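Chapter 7
Sugar and the Sweet Trade

Learning aims
After reading this chapter you should be able to explain how sugar is taken from cane and beet, describe the stages of sugar boiling, and give an account of how sweet making moved from the kitchen to the factory.

Sugar was once sold by the apothecary. It was weighed in small amounts and mixed with bitter medicines so that patients would swallow them. In the market town of Stukdale the oldest surviving price list puts it beside ginger and rhubarb root, well away from the flour and salt. A household might buy one cone of sugar and make it last through the winter, cutting pieces off with iron nippers.

Prices fell when more sugar reached the ports and, later, when beet was grown on farms closer to home. Families began to preserve fruit in quantity. Shopkeepers boiled sugar in the back room and sold the results over the counter. Gion Plattner, who kept a shop in Zilline, left a notebook of 1,712 entries recording what he boiled, how long it took and whether it sold. We shall return to his notebook in Section 3, where his methods are compared with those used at the Hämmerli works.

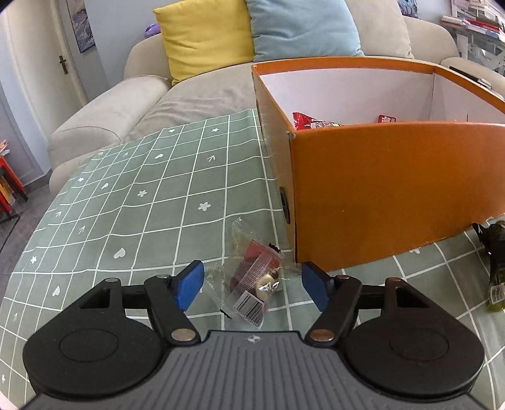 Why does boiled sugar set hard in one recipe and stay soft in another?

The main cause is the amount of water left in the syrup. As syrup boils, water leaves it as steam and the temperature rises. A syrup taken off the heat early keeps more water and sets soft, as in fudge. A syrup boiled for longer keeps very little and sets like glass.

Confectioners judged these stages by hand before thermometers were common. They dropped a little syrup into cold water and felt what formed. Names such as soft ball and hard crack come from this test and are still printed in cookery books.

Wrapping came later than boiling. Hard sweets take up moisture from the air and stick together, so early shops kept them in stoppered jars. Waxed paper, foil and clear film each changed how far sweets could travel and how long they could be kept. The Grekirum packing rooms, described in Section 3, employed more people than the boiling floor.

Key terms: syrup, crystal, invert sugar, molasses, soft ball, hard crack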